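Gesteda Skewer Cell: Set-up Guide for Prep Staff
Section 4. Starting a shift with the arm

Before the arm came to the Woritz kitchen, prep staff loaded every skewer by hand. The arm now handles the skewers, and the person at the station sets out trays, checks pieces and decides what gets sent back. Plan on one person per cell. Do not assign that person to the dish line during a run.

4.1 Checking the gripper

1. Press Hold and wait for the amber lamp.
2. Clear the table in front of the arm.
3. Close the gripper from the panel. The finger tips should meet at the same height.
4. If one tip sits higher, stop and call the shift lead. Do not bend the fingers back by hand.

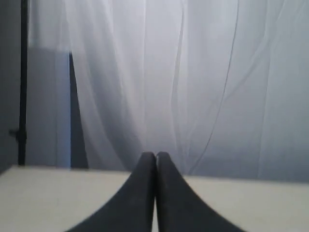
Fig. 4-1. Gripper closed, table clear.

4.2 Setting out the tray

1. Lay the tray flat on the table. It may sit at an angle.
2. Place the loaded skewer across the tray. The point may extend past the rim.
3. Keep your hands on the blunt side.

CAUTION: Skewer points are sharp. Wear the cut-resistant gloves issued with the cell.

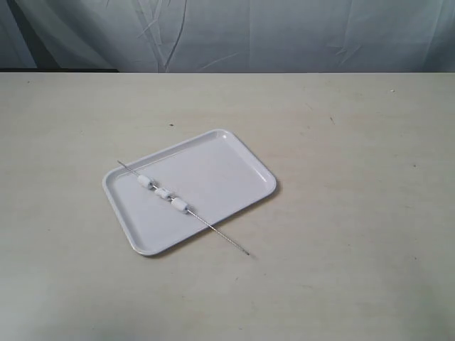

Ruba Nseir asked that this guide mention the change in pace. She used to load 135 skewers before lunch and talk the whole time, and with the cell she spends the morning watching for bad pieces, so her hands are less sore but her eyes get tired. Her crew now trades places every 35 minutes.

NOTE: The trade is part of the procedure. Log it on the station sheet.

4.3 Running bare skewers

1. Set the speed to 35 for the first run of the shift. Do not go to 100 until the lead has signed the sheet.
2. Release Hold and step behind the floor line.
3. Watch the first grip. The skewer should sit in the slot between both fingers.
4. If it slips, press Hold before reaching in.

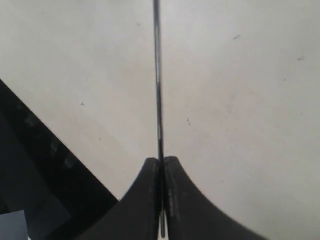

Fig. 4-2. Bare rod held between the fingers.

Send corrections to this section to Kieran Carroll. Revised 08/04/2026.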